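Teaching a gripper to find the handle by itself
Notes from a call with the Skullow lab, 24 September 2019

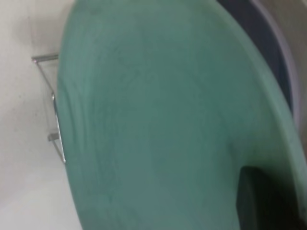 Why chairs

Quick one, wrote this up the same evening. The Skullow group works on grasping from the wrist camera alone. No overhead view, no depth sensor. Chairs came first, says the lead on the project, "because a chair is annoying." Big curved shell, hardly any texture, thin metal rods behind it. "You get up close and it's all one color. The network has nothing to hold on to."

The old method looked for edges and took the longest one. Bad idea with molded plastic. The longest edge is the rim and the rim curves away from you. "It would pinch the rim every time. Then slide off."

How it works now

The new method goes looking for dark regions with a lit border. A slot, a cutout, anything that could be a hand hold. It guesses, moves the wrist a little, looks again. If the dark patch shifts the way a real hole should, it stays on the list. A shadow or a stain moves differently and gets dropped. Three looks per try, that's the limit they set.

Training took 1590 short approaches, all driven by hand by people in the lab. "Boring work. Really boring. But you need the bad approaches too, and we had plenty."

Results

They held back 700 approaches for testing. I asked for the success rate and got a polite no, the paper is still in review. What they will say: the rim grabs are mostly gone. Chrome is still a problem. Bright highlights on metal throw off the brightness step, and the wrist sometimes stops short of a perfectly good slot.

Does it work on other furniture? "Stools yes. Crates, yes, better then chairs. Anything with a fabric seat behind the hole, not so good." Dark cloth looks like an opening to it. They're trying a second check for that, borrowed from the Vanberg code, but its slow. Six seconds a look on the current machine.

Next up is lifting, not only finding. First trials planned for February. "Finding the handle is the easy half," the lead said, then had to run to another meeting.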